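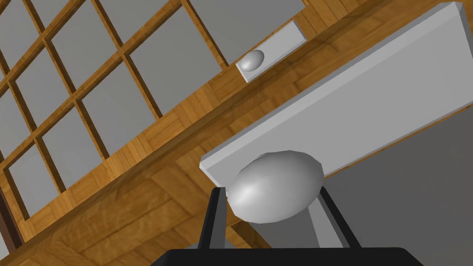 4.3 Analyse des échecs de saisie en simulation

La campagne de référence comporte 456 essais de transfert d'un objet ovoïde, exécutés avec la politique Fanau dans l'environnement Jandard. L'objet doit être saisi entre les deux doigts de la pince, levé, puis déposé. Un essai est déclaré réussi lorsque l'objet reste immobile sur la surface cible pendant 300 pas de simulation après l'ouverture des doigts. Selon ce critère, 371 essais aboutissent. Les 85 essais restants ont été rejoués à partir des états enregistrés et annotés selon la taxonomie de Margaritis.

Figure 8. Vue rapprochée issue de la simulation : l'objet ovoïde se trouve entre les doigts noirs de la pince ; un second, plus éloigné, repose sur un petit plateau gris clair.

Le mode de défaillance dominant est l'éjection de l'objet pendant la fermeture. Il concerne 52 essais. La géométrie de collision de l'objet est un maillage convexe à facettes, et le solveur ne retient qu'un nombre limité de points de contact par doigt. Lorsque les deux contacts initiaux ne sont pas situés à la même hauteur, le couple résultant fait pivoter l'objet avant que l'effort de serrage n'atteigne sa consigne. La normale de contact bascule alors d'une facette à la suivante, ce qui produit un pic de force d'un ou deux pas, suivi d'une perte de contact. La commande en position des doigts ne réagit pas à cette perte et la fermeture se poursuit à vide.

Un deuxième groupe, de 21 essais, correspond à des collisions entre la pince et un élément fixe du décor au cours de l'approche. La caméra embarquée fournit dans ces configurations une image fortement inclinée par rapport à l'horizontale. L'estimateur de pose, entraîné sur des vues de moindre inclinaison, sous-estime la distance aux surfaces grises de faible texture. Le seuil d'arrêt en effort a interrompu le mouvement dans tous les cas sauf trois, pour lesquels le contact s'est produit sur la base de la pince, non couverte par la surveillance.

Les 12 essais restants relèvent d'une dépose prématurée.

Deux modifications ont été évaluées. La première remplace la consigne de position par une consigne d'effort saturée dès la détection du premier contact. La seconde étend la surveillance de collision à la base de la pince. Rejouée sur les 52 cas d'éjection, la première en corrige 38, au prix d'un allongement de la phase de fermeture. La seconde supprime les trois contacts non détectés sans modifier le taux de réussite. Aucune des deux n'a encore été transférée sur la cellule physique de Gorndale, où le frottement des doigts reste à identifier.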